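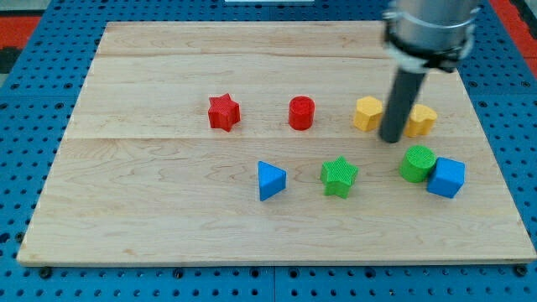
Talks > Robots and Other Disappointments > Speaker notes

Shared 41 times | 2 comments

The Afternoon the Arm Forgot Where the Floor Was
Speaker notes, long version. Pauses marked. Ignore the pauses if running late.

Open cold. No bio. They have the program and can read it.

Start with the job itself. We push blocks around a board. That is the research. Red ones to red ones, the star next to the cylinder, that sort of thing. A sentence goes in, the arm moves, the blocks end up somewhere. My family thinks I build androids. (Pause. If nothing comes back, move along.)

Say early that it was a safety event and that no person was hurt. People relax and then listen better. I tried it the other way at Ivbridge and the front row spent ten minutes waiting for a finger to come off.

What happened. Arm is running the usual session. Tool is a plain rod with a rounded tip, pointed down, kept just off the wood. It never grips anything. It nudges. The whole setup depends on one number, the height of the tip over the board, and on that day the number was wrong by 4 millimeters. Hold up thumb and finger to show 4 millimeters. Everyone does it too big, me included.

The rod came down, met the board, and kept trying. To the controller there was still air below it. The controller was very sure of this. It had a file that said so.

Describe the noise. A creak, then a sort of hum, then a bang when the force limit finally tripped. The blue cube left the table. We found it under a radiator in March.

(Pause here. This one usually gets something.)

Now the cause, and go slowly, because this is the part they can use.

We had swapped the board. The old one was thinner. The new one was nicer, maple, a proper bit of joinery, and we were all quite pleased with it. The swap was on the checklist. The checklist said "re-zero tool height," and it was ticked. It had been ticked by the person who ran the checklist, who had re-zeroed the tool height, against the old board, before lunch. The new board went on after lunch. Every box on that sheet was true at the time it was ticked.

That person was me. Say it plainly and don't milk it.

Second cause. The force limit was set too high. It came from Chauvin, our previous project, where the arm pressed parts into a fixture and needed to lean on things. We copied the settings over because they worked. They did work. They let the arm lean on things. Pushing a plastic star across wood needs hardly any force, and we had given it permission to do carpentry.

Third cause, which I left out of the first report and was rightly told off for. The stop button was behind the monitor. It had been on the front corner of the bench until somebody's coffee needed the space. I knew where it was. I reached for where it used to be. Two seconds, which is a long time to be patting a table.

Mime the patting. It's undignified but they remember it.

Damage. One dent in the board, one bent rod, a collar that had to be replaced, and the cube, absent. The arm itself passed inspection. The dent is still there and visitors like to put a finger in it.

What we changed:
— The height check runs by itself at the start of every session. The arm touches down gently at the corners and compares. If the answer is odd it refuses to start, and it will not take "yes, I know" for an answer.
— Force limit is set per task, from nothing, by hand. Copying a settings file needs a second person to agree.
— Stop button is bolted down. So is the little shelf we built for the coffee.

Expected question: why not a camera check for height? Answer: we tried. Looking down at pale wood, the camera's opinion of 4 millimeters was no better than mine. The Skadthorpe people say theirs is fine and I believe them, but I'd want to see it on our bench.

Expected question: how often does the new check refuse? In the first 1,000 sessions, 41 times. Most were sawdust or a board not seated flat. Two were real, and either would have been another bang. Leave that number up while they write it down.

If the Dratier crowd is in, mention that their mounting collar broke first and probably saved the wrist joint. They will say it was designed to. Let them have it.

Last bit. Bring the bent rod. Pass it around the room, starting at the back so it reaches me again before questions, and get it back this time.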